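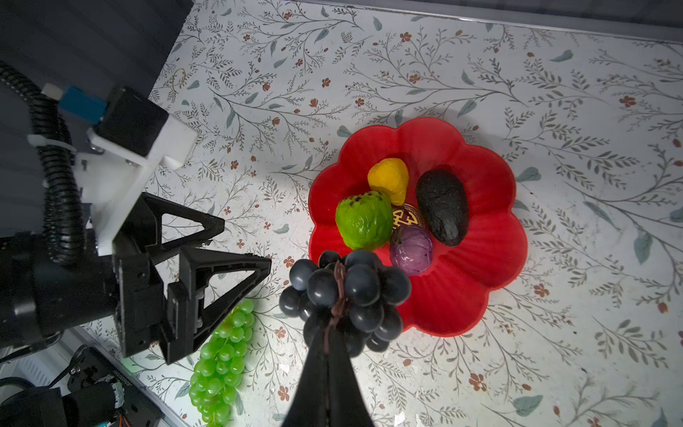

# Skurkeo Table Kit

A manipulation kit for labs that would like their results to survive a change of tablecloth.

The Skurkeo Table Kit is sold by Umton as a research product, meaning it comes with a manual, a method and a certain amount of humility. It contains one arm with a two-finger gripper, a wrist camera, a set of artificial produce, a plate, and the table covers. You supply the table, the computer and someone patient enough to put fruit on a plate a great many times.

## What it's for

The kit was built around one question. When a policy learns to place produce on a plate, has it learned about produce and plates, or has it learned your lab's very tasteful plain gray desk?

Erdal Karakaya and Elif Naz Kılıçarslan began with the gray desk, like everyone does. Their first policy was excellent. Then they put a flowered cover on the table and it started reaching for the flowers. The method that ships with the kit, Sovlow, came out of the month of March that followed.

## The Sovlow method, short version

Sovlow splits each demonstration into two parts: the approach and the last few inches. The approach is trained on everything the wrist camera sees. The last few inches are trained on a crop centered between the fingertips, with the background swapped at random during training. The two parts share an encoder and hand over to each other when the fingertips get close to the target.

There's no depth sensor and no second camera. Uriel Palma argued for a second camera through the whole project and would like that known.

## Results

The released policy was trained on 1,359 teleoperated demonstrations, all recorded on patterned covers. Each trial asks for one item to be picked up and set on the plate, with other items already there to get in the way.

| Training setup | Success on a new cover |
|---|---|
| Sovlow, patterned covers | 74% |
| Same data, no crop | 40% |

The full evaluation ran to 3,039 trials across both setups. Doğukan Yazıcı reset most of them by hand and has since developed firm views on the avocado.

A few notes for anyone planning to compare against these numbers:

- A trial counts as a success only if the item stays on the plate after the gripper opens and backs away. Leaning on the rim is a failure, however artistic.
- Grapes are gripped by the stem. Policies trained on whole-bunch grasps tend to squeeze, drag and then look surprised.
- A crowded plate is harder than an empty one. Report which you used.
- Dropped items go back in the pile. Retries within a trial are not allowed, even if it almost had it.

## Where it falls down

Green things next to other green things are still a problem. A bunch of green grapes beside a green fruit will sometimes be treated as one ambitious object, and the gripper closes somewhere between the two. Shiny skins cause trouble under a strong lamp, so we suggest moving the lamp. We also tried a training schedule to fix this. Moving the lamp worked better.

The stem grasp depends on the stem being reachable. If the bunch has rolled over onto it, the policy will hover for a while, then pick a grape and hope. Hatice Kurtuluş is working on a nudge step for the next release, and her early version does nudge – mostly off the table.

## In the box

- Arm, gripper and wrist camera mount, assembled
- Camera and cable, already routed through the conduit (please leave it there)
- Artificial produce set, with spare stems
- Plate
- Patterned table covers for training, plus held-out covers in a sealed bag
- Demonstration data, trained weights and evaluation scripts
- Printed reset guide

Don't open the sealed bag until you're ready to evaluate. We can't check, but we'll be able to tell from your numbers.

## Setup

Clamp the base at the side of the table so the arm reaches in across the cover. Smooth the cover flat and tape it underneath. Run the calibration script before the first session and again whenever somebody bumps the mount and says it's probably fine.

## Ordering and support

Kits are built to order by Umton. Replacement fingers, stems and covers can be ordered separately from Işık, our parts supplier. Support questions go to Elif Naz, who will first ask whether you recalibrated. Send the log file with your message, and tell her which cover was on the table.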